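Washing-Up Liquid: Dispensing and Refilling from Pump Bottles

Guidance for kitchen users, Trinville Community Kitchens
Last reviewed 8/17/23

Large pump bottles of washing-up liquid are provided at every wash station in the Trinville and Carkbridge kitchens. They replace the small squeeze bottles previously kept on the window sills. Users are asked to read this page before their first session and to follow the same method at both sites.

What you will need

A pump bottle of washing-up liquid
A plastic washing-up bowl
Warm water
A clean cloth
A measuring jug (for refilling only)

Preparing a new bottle

New bottles are supplied with the pump locked down. Stand the bottle on a level surface, hold it by the handle and turn the pump head anticlockwise until it rises. Press it down slowly several times until liquid reaches the nozzle. The first presses will bring up only air. If nothing appears after ten presses, unscrew the collar, check that the tube is seated firmly in the underside of the pump, and screw the collar back on by hand. Tools should not be used on the collar.

Dispensing into a bowl

1. Place the empty bowl on the table next to the bottle, on the side to which the spout points.
2. Turn the pump head so that the nozzle is over the bowl. The head should be turned while the bottle stays where it is.
3. Steady the bowl at the rim with one hand.
4. Press the pump head straight down from the top, and let it rise fully before pressing again.
5. Wait a moment for the last drops to fall before moving the bowl.

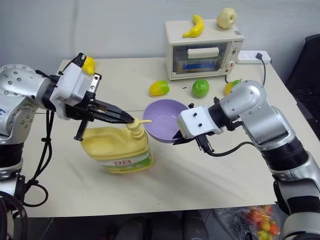 Pump bottle and bowl side by side, with the spout facing the bowl.

One full press is sufficient for a bowl of lightly soiled cups and glasses. Two presses should be used for plates, and three for roasting tins or anything greasy. Further presses do not improve the wash and make rinsing considerably longer. Water should be added after the liquid, from a jug or a slow tap, to keep the foam down.

Bowls must not be filled above two thirds. Those which are to be carried to another table should be filled only halfway.

Refilling

Bottles are refilled from the stock container in the store cupboard. Only the same product may be added. Different liquids must never be mixed, even where the colour appears to match.

Remove the pump and lay it on a clean cloth. Pour the new liquid from the measuring jug in amounts of no more than 400 ml, allowing it to settle between pours. Stop well below the neck, as the tube will raise the level when it is put back. Wipe the handle and the outside of the bottle before returning it to its place. The label must remain legible; a bottle whose label has come away should be handed to the kitchen office.

Clearing a blocked nozzle

Liquid which has dried in the spout can be softened by holding the nozzle in a cup of warm water for five minutes. Press the pump several times into the sink afterwards. Pins and skewers should not be pushed into the nozzle.

Spillages

Wipe up spilt liquid with a dry cloth first and a damp one second. Spillages on the floor must be dealt with at once and the wet floor sign put out until the area is dry.

Questions about this guidance should be addressed to Noreen Horgan at Carkbridge or Chukwuemeka Iyamu at Trinville. Requests for replacement pumps may be left at either kitchen office, marked with the number of the wash station.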